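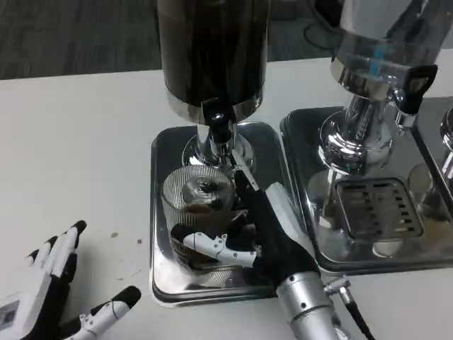 Dispensador de bebida sobre una mesa blanca.

Sollden abre a los desarrolladores su plataforma de juegos para móviles

La empresa Sollden presentó en noviembre las herramientas de programación de Carov, su plataforma de juegos para teléfonos y tabletas. El acto tuvo lugar en el centro de congresos de Estton y comenzó a las 10 de la mañana con una charla de Siyabonga Hendricks, responsable de relaciones con los desarrolladores.

Hendricks explicó que el paquete se puede descargar sin coste y que incluye un emulador, una biblioteca de sonido y 4 juegos completos con su código fuente. Los estudios pequeños, dijo, pedían desde hace tiempo ejemplos terminados, y los fragmentos sueltos de la documentación anterior no les servían de mucho.

La compañía anunció también un fondo de ayuda para quienes lleven un juego ya publicado a la nueva plataforma. Se repartirán 1000 licencias de la versión profesional del editor. Para pedir una licencia hay que enviar una demostración que se pueda jugar durante tres minutos como mínimo. Las solicitudes se revisan por orden de llegada. 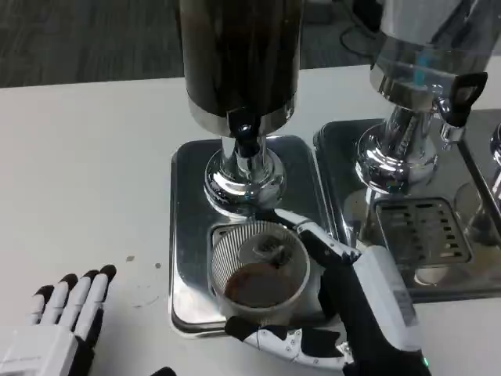
Dos dispensadores de acero inoxidable y un vaso de plástico transparente.

La segunda charla estuvo a cargo de Pravesh Tshabalala, programador del estudio Du Plessis, que adaptó a Carov un juego de carreras escrito en su origen para ordenador. Según Tshabalala, la parte más difícil fue el control táctil. El motor gráfico funcionó en pocos días, pero el equipo necesitó tres meses para que el volante en la pantalla respondiera de una manera agradable.

El programador mostró el juego en un teléfono de gama media y contestó a varias preguntas del público sobre el consumo de batería. Reconoció que en este punto queda trabajo por hacer. Du Plessis piensa publicar una actualización que reduce el número de imágenes por segundo cuando la batería está baja. 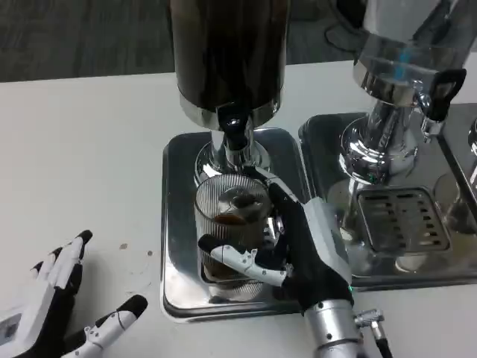 Inscripciones y calendario

Sollden comunicó que 2111 personas se habían registrado en el programa de desarrolladores antes del acto. El registro sigue abierto en la página de la empresa y pide solamente un correo electrónico y el nombre del estudio. Los primeros juegos adaptados llegarán a la tienda de Carov en primavera.

Las grabaciones de las dos charlas se publicarán con subtítulos en español y en inglés. 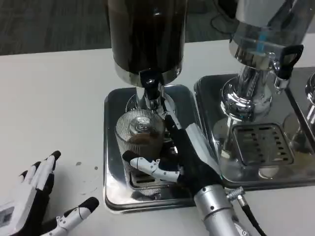 ¿Se puede solicitar la licencia profesional sin tener un estudio registrado?

Los programadores independientes pueden pedirla con su propio nombre, siempre que envíen la demostración jugable. En el formulario deben escribir "particular" en la casilla del estudio.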